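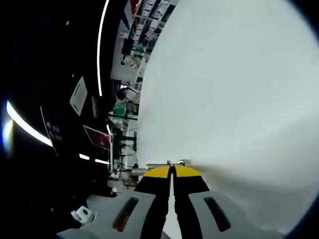

I have spent most of September trying to pick a white for our front hallway, and I want to write it all down while I still remember which sample was which. My mother painted every room in her house the same white, straight from the can, and I grew up thinking that was the end of the matter. Then I started looking at white things properly. Take the big smooth curve in the photo at the top of this post: you'd call it white and move on, but it's a pale gray-white with a little blue in it, and down near its lower edge there's a soft band of shadow that is darker again. I must have looked at a thousand white things in my life and never once noticed they did that (my husband says I am now unbearable at other people's houses, and he may have a point).

The hallway is long and narrow and gets its light from a window over the front door, which faces north, plus whatever spills out of the kitchen in the afternoon. The old color was a sort of custard. I didn't hate it, but it had been up since before we moved in, and there was a stripe at shoulder height where coats and school bags had rubbed along it for years.

My first idea was to go as bright as possible. I bought a sample pot, painted a square by the stairs on a Thursday night, and went to bed very pleased with myself. By breakfast it looked like skim milk. Hemant Mittal, who lives across the street and has painted more rooms than anybody I know, came over to return our ladder and stood in front of it for a good long while before saying, very kindly, "Well, it's certainly clean."

He told me to quit painting squares on the wall and paint big pieces of poster board instead, so I could carry them around. Such good advice! I wish I'd had it two pots earlier. You lean one against the baseboard, then you tape it up high, then you move it around the corner by the coat hooks, and it's a different color every time. I did this with 12 boards. They lived in the dining room for two weeks and we ate in the kitchen.

What I learned, for anyone else with a north-facing hall, is that the whites with a drop of yellow or red in them were the ones that held up in the morning. The grayish ones I loved in the store went cold and a bit sad on me. One very creamy one was beautiful at 8 a.m. and turned straight back into custard as soon as we switched on the lamp. Please do look at yours under the bulb you really use, and next to your trim. Our trim had yellowed a good deal more than I'd realized, and every board I held up against it made it look worse, so now the trim is getting painted too. That's how these things grow.

My friend Kusum Goel voted for board seven, my husband voted for board seven because he wanted his dining room back, and I held out for board four until I saw it at dusk, when it went faintly pink. So board seven it is. It has a long silly name that I refuse to say out loud at the paint counter. I just hand over the card.

I'm using eggshell on the walls, mostly on account of the school bags, and a satin on the trim. The ceiling is staying as it is for now. I did hold board seven up to it, standing on a chair with my arms over my head, and I have decided not to think about what I saw until spring.

The first coat goes on this weekend, if the patching by the light switch ever dries. I'll put up a proper before and after once the coat hooks are back on the wall.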